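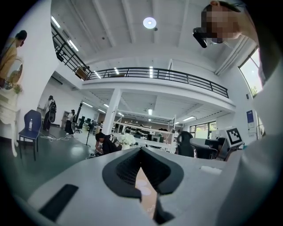

White long sleeves, hair pulled back

TV & Streaming > Book adaptations

Should I read the Staltlow books before the series, or after?
Asked by Trinidad Quintana, 4/24/24

My sister gave me the first two Staltlow novels and now the series is up on Triltunik. I've got the seven episodes saved but haven't started. I'm almost 200 pages into book one and finding it slow going. Do I need to finish, or does the show stand on its own? Please don't spoil who runs the ferry.

Nicanor Arroyo
Finish book one first. The show moves the fire to the opening episode, and in the novel you don't get there until near the end, so you'd lose most of the suspense. Book two can wait. They only used a couple of chapters from it, mainly the court case.
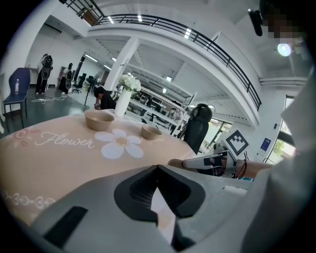 The other thing is the narrator. In the book it's all told by the younger brother, and you only know what he knows. The series drops him as narrator and gives half his lines to the aunt. I didn't mind that - she's the best performance in it - but it's a different story by episode five. If you get to the part where they leave Dellberg you've read enough to follow everything.

Dale Grewal
just watch it. books are boring

Leandro Llorente
I went the other way and watched first, then read. It worked fine for me as the slow bits in the book were easier once I could put faces to the names. I'd skip the recap at the start of each episode though, they give away a fair bit. Also check your settings, mine defaulted to the dubbed version and I sat through a whole episode before I noticed.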